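# Lilley Car Club, March meeting

Okay, I'm on notes again, so bear with me! We got going a little after 7 in the back room at Lo Presti, once everybody had parked and we'd all had a good look at Vicente's wagon (new carpet, very sharp). Vasilis Perić ran the meeting. Last month's notes were passed with one fix: I had the exhaust shop down as a sponsor and they're only thinking it over. Sorry about that.

**Spring show**

Most of the night went to this. We have the Diltard lot again, both halves this time, and the gates open to show cars at 8 a.m. Vasilis wants the trucks along the fence and the pre-war cars under the trees, and I'm all for it, having cooked in that sun last year with my hood up. Vicente Vergara asked if late arrivals could still squeeze in by the street. We went back and forth on it for a good while and landed on yes, up to 9, then the cones go out and stay out.

Entry fee stays where it was. I thought we might bump it up a little, but I was outvoted and I'm fine with it.
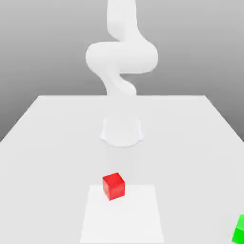 Trophies came up next. We're cutting down to 12 classes, so the two custom paint classes get rolled into one and the motorcycles keep theirs. There was some grumbling from the custom paint folks (you know who you are). Vicente is ordering the plaques and needs the final class names from Vasilis before he can send anything off.

**Money**

We have a little over $2,000 in the account. The lot deposit is $400 and we voted to pay it right away, all in favor. I still have receipts from the chili night in my glove box and I promise to turn them in.

**Cruise to Serance**

We're doing it the weekend after the show. Meet at the Diltard lot at 9:30, roll out at 10, and take the old river road the whole way, no highway. Last time we got strung out at the lights and half of us ended up at the wrong diner, so we'll go out in 4 groups with a lead car each. Vasilis, Vicente and I have the first three. We need one more lead, preferably somebody whose temperature gauge works!

**Odds and ends**

- The club canopy has a bent leg. Vasilis has a spare that might fit.
- Vicente is selling a set of chrome reverse wheels, 15 inch, and wants them out of his garage.
- Somebody left a gray jacket on a chair last month. I have it.
- Music at the show: same playlist, with less of the surf stuff.

We wrapped up at 8:40 and moved out to the parking lot, where Vasilis finally got his horn to quit sticking. Next meeting is same place, same time, and I'll bring the sign-up sheet for the cruise.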